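Prurik - Fahrspurdaten für Nebenstraßen

Stand: September, Version 31

Prurik ist ein Datensatz mit annotierten Fahrspuren auf schmalen Straßen ohne durchgehende Mittelmarkierung. Er entstand bei Gerkell als Ergänzung zu internen Autobahndaten und wird für das Training und die Prüfung von Spurmodellen im Fahrzeug verwendet. Die Annotation lag bei Chie Kuroda und Barnabás Major, die Werkzeuge stammen von Isamu Ueda.

Inhalt

Die Version enthält 979 Sequenzen. Jede Sequenz dauert 30 Sekunden und liegt mit 10 Bildern pro Sekunde vor. Zu jedem Bild gehören:

Fahrbahnrand links und rechts als Polylinie
befahrbare Fläche als Maske
Gegenverkehr ja/nein
Eigengeschwindigkeit und Lenkwinkel

Lenkwinkel sind in Grad angegeben, Linkseinschlag ist positiv. In Version 30 war das Vorzeichen umgekehrt. Wer alte Ladeskripte weiterverwendet, muss sie anpassen.

Verzeichnisse

seq/ enthält die Bilder, ein Ordner pro Sequenz
label/ enthält die Annotationen als JSON
split/ enthält die Listen für Training, Validierung und Test
tools/ enthält Lader und Prüfskript

Die Aufteilung erfolgt nach Strecken. Eine Strecke kommt also nie in zwei Listen vor, auch wenn sie mehrfach befahren wurde.

Installation

Benötigt wird Python ab 3.10. Danach im Hauptverzeichnis:

pip install -r requirements.txt
python tools/check.py --root seq

Das Prüfskript meldet fehlende Bilder und leere Polylinien. Warnungen zu Masken ohne Rand können ignoriert werden - sie betreffen Parkplätze und Hofeinfahrten.

Bekannte Einschränkungen

Schnee fehlt ganz. Nachtfahrten sind nur auf der Strecke Kamata enthalten und dort ohne Straßenbeleuchtung. Bei tief stehender Sonne ist der rechte Rand teilweise geschätzt, im JSON steht dann "conf": "low". Schotterwege wurden von den beiden Annotierenden anfangs unterschiedlich behandelt, die Korrektur ist noch nicht abgeschlossen.
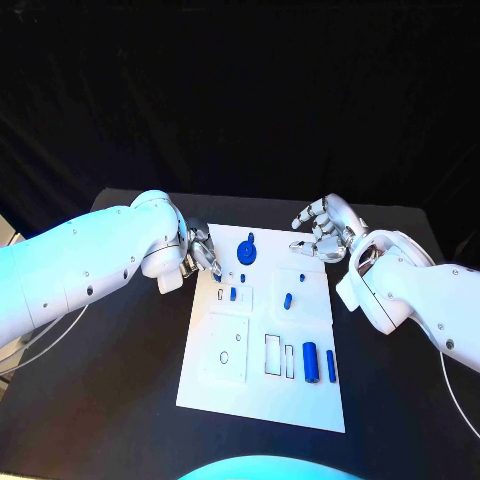 Lizenz und Nutzung

Forschung und Lehre sind frei. Für den Einsatz in Serienfahrzeugen ist eine schriftliche Vereinbarung mit Gerkell nötig. Kennzeichen und Gesichter sind unkenntlich gemacht. Verbliebene Fälle bitte mit Sequenznummer melden, die Bilder werden dann ersetzt.

Kontakt

Fragen zu Format und Aufteilung: Asuka Hirano
Fragen zur Lizenz: Tariq Jafri
Fehler im Lader bitte als Ticket im Projekt Wollex anlegen, mit Version und vollständiger Ausgabe des Prüfskripts.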